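The Tallia commentary headset: what we use and why I keep buying it

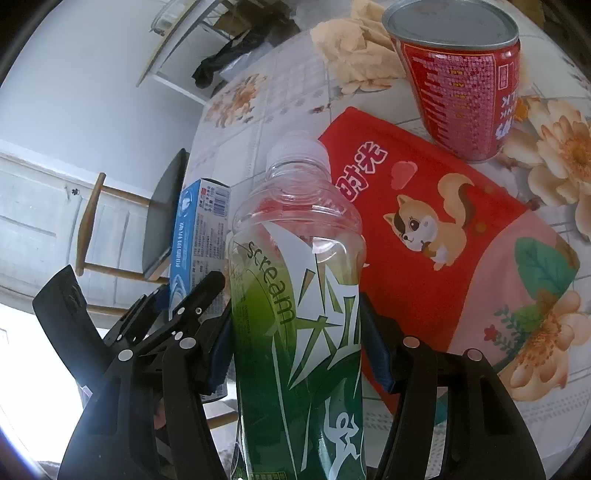
Pledia Sports Broadcasting, Outside Commentary Team

I get asked about headsets more than anything else, usually by people who've just been handed their first touchline shift and a carrier bag full of leads. So I've finally written it up! We carry four Tallias and they go out to everything, from the schools' netball finals to the rugby at Lumbantobing Park, where the main stand went up in 1880 and the commentary box feels as if it went up the same afternoon.

The Tallia is a closed-back headset with a boom mic on the left side. You can swing it over to the right if you prefer (I do, I keep my notes on the left and the boom gets in the way of my elbow when I'm turning pages). It weighs 341 grams with the short cable fitted. That sounds heavy on paper and after extra time it is a bit, but the headband padding is thick and I've had far worse pinching from lighter ones.

The mic is the bit I really love. It sits close to your mouth and ignores most of what's behind you, so the crowd comes through as crowd and your voice stays on top. At the Grirno Cup semi we had a drummer two rows back for the whole second half and you could still follow every word. There's a cough button on the belt pack, big enough to find with gloves on, and a separate dial for each ear. I have match sound in one and the producer in the other, and I turn the producer down when he gets excited.

Grumbles, then. The foam windshield falls off if you so much as look at it, so buy spares. The belt clip is stiff when new. And the plug end of the cable is chunkier than it needs to be, so it won't sit flush in the older boxes.

In the case you get the headset, belt pack, short cable, one windshield and a soft pouch. The 100 metre drum is sold separately, and you'll want it for athletics because the finish line is never anywhere near the socket.

Ear pads come off with a firm tug and can be washed by hand in warm soapy water. Let them dry overnight, please, I've worn damp ones and it was horrible.

If you're covering a fixture with us and would like to borrow one, Endang Raju looks after the kit cupboard. Ask early in June, everything goes out for the summer tournaments and comes back in a terrible tangle.

Contact us | © Pledia Sports Broadcasting | Back to top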